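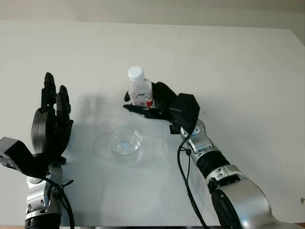

Zendoten Wrist Cable Kit for Two-Arm Benches

Posted Wednesday, March 31, 2021 by Amna Bhutto

The Zendoten kit replaces the hand cable and wrist clamp on benches with Eltby five-axis arms and multi-fingered hands. It comes as a left and right pair. We recommend it for any bench where the hands hold open liquids, glassware or anything else that should not be dropped. Benches bought from us after November already have it fitted.

Why we changed the part

The original cable ran from the wrist module straight down the arm with one clip at the elbow. When the wrist turned near the end of its range, the slack was used up and the cable pulled on its connector. After enough turns the connector worked back a little in its socket. Power to the hand held, but the position signal from the thumb and first finger dropped out for a moment at a time.

The controller did not treat a short dropout as a fault. It kept the last good reading and carried on. During a pouring test at our Awan shop, the right hand closed on a bottle while the thumb reading was frozen, and the hand kept squeezing after it should have stopped. The bottle buckled and water went over the table and down onto the elbow housing. Hipólito Escobar hit the stop button. The hand did not open, as the stop holds the fingers where they are, and the bottle had to be cut out of the grip after the power was off.

No one was hurt. The elbow motor on that arm was replaced. We then checked the other benches in the shop and found the same looseness on 7 right wrists and no left ones. The right arm does most of the reaching in our test routines, and Sadia Swati, who went through the logs, puts the difference down to that.

What is in the kit

Two hand cables, 40 mm longer than the old ones
Two wrist clamps with locking screws
12 cable ties and a driver bit
Controller update 2 on a USB stick

The update matters as much as the cable. With it installed, any missing finger reading stops the arm and releases grip force slowly. Do not fit the cables and skip the update.

Fitting

Park both arms, turn off the power at the wall and wait for the controller light to go out. Support the hand while the old clamp is off. Leave a hanging loop below the wrist – it should move freely when you turn the wrist by hand to both ends of its range. Tighten the locking screws until they stop and no further. Run the no-load routine for 300 cycles before putting anything on the table.

If you have an older bench and are waiting for a kit, keep to empty plastic containers and check the right wrist connector at the start of each shift. If it moves at all under a light pull, take that arm out of use.

The kit does not fit Pesow wrists, which have the connector on the other side. Teun Peeters is working on a version for those – no date yet.

Kits are free for registered benches. Send the serial number from the controller plate and say if you want it fitted for you.

Contact: Noman Sial, Parts and Service | © 2021 Zendoten | Back to top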